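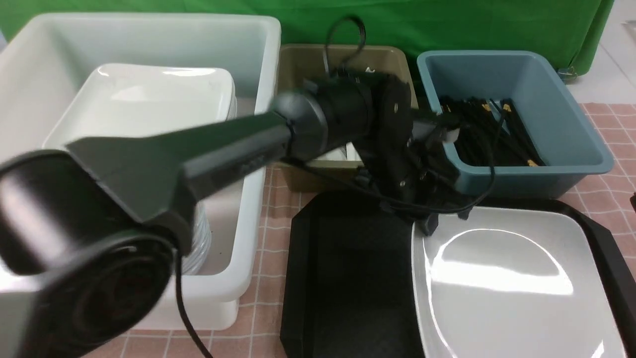

Last changed: 28 April 2022

## 4. Setting up a mixed-item sorting table

This section covers the Ustero arm with the Trinell gripper, working from open bins. Complete section 3 (mounting and power) first.

### 4.1 Placing the bins

1. Lay a cloth or mat over the table and smooth it flat. A checked cloth is fine.
2. Put the deepest bin on the side of the table nearest the arm's base joint. Plates and serving trays go in this one.
3. Put the cable bin on the opposite side.
4. Set the shallow trays along the front edge. Leave one empty as the drop tray.
5. Open **Layout** in the Teoh panel and draw a box round each bin and tray. Press **Save**.

> **Note:** Bins may touch, but their rims must not overlap. If you move a bin by more than 30 mm, draw its box again.

### 4.2 Teaching a cable pick

Cables are harder to lift than plates, as they tangle. Teach them first.

1. Select **Teach > Soft item**.
2. Guide the gripper over the cable bin until the height reads 77 mm.
3. Close the fingers on one cable, just behind the connector. Do not grip the plug itself.
4. Lift slowly to 222 mm and wait for the cable to stop swinging.
5. Move to the drop tray, lower and release.
6. Press **Keep**, then repeat from step 2 with another cable.

If other cables come up with the first, lower the arm and press **Discard**. Speed 2 is the highest setting allowed for soft items.

> **Caution:** Keep hands out of the bins while the status light is green. The wrist can turn without the arm moving.

> **Caution:** Check that the arm's own cables hang free before each run. A loop caught on a bin rim can pull the bin off the table.

Spare finger pads are ordered from the Prirkstead parts desk. For stacked plates, go to section 5.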